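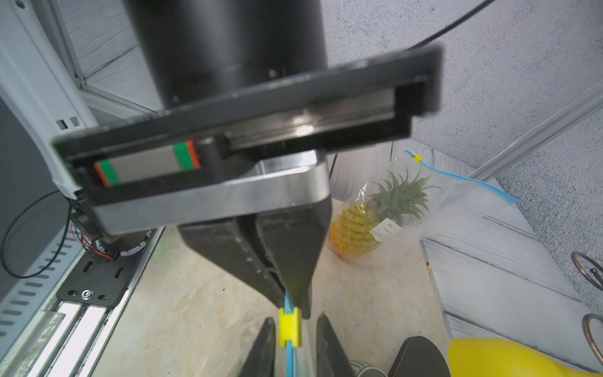 Research > Papers > Pellura Cell > Section 4

Filed under: Lab Automation, Methods

4. Looking after the gripper rail

I'll admit I ignored the rail for the first 1,238 cycles. It sat there under its mounting plate, sliding along nicely, and I was far too busy fussing over the zipper bags! Then the Pellura cell began closing its fingers a touch late, and Kong (our logging script) showed the lag growing from June onwards.

So now we have a routine. Every 100 cycles I wipe the rail with a dry cloth, push the slider block by hand from end to end and feel for grit. The green end seals on the block get a proper look too (Figure 4). At 2,000 cycles we grease it, using the Dulitz pump, and rerun the homing step before anything else moves.

Figure 4. The gripper over a bag with a blue zipper track and yellow slider. The rail and its block are on the underside of the black plate.

The fingers are simpler. Light scuffs I leave alone; if a tip drags on the yellow slider during a test pull, I swap it and set the offset again, a job of about 2 minutes.

Related items
- Section 3: Wiring the Nirkelov controller
- Section 5: Bag fixtures and test pulls
- Kong log format, short note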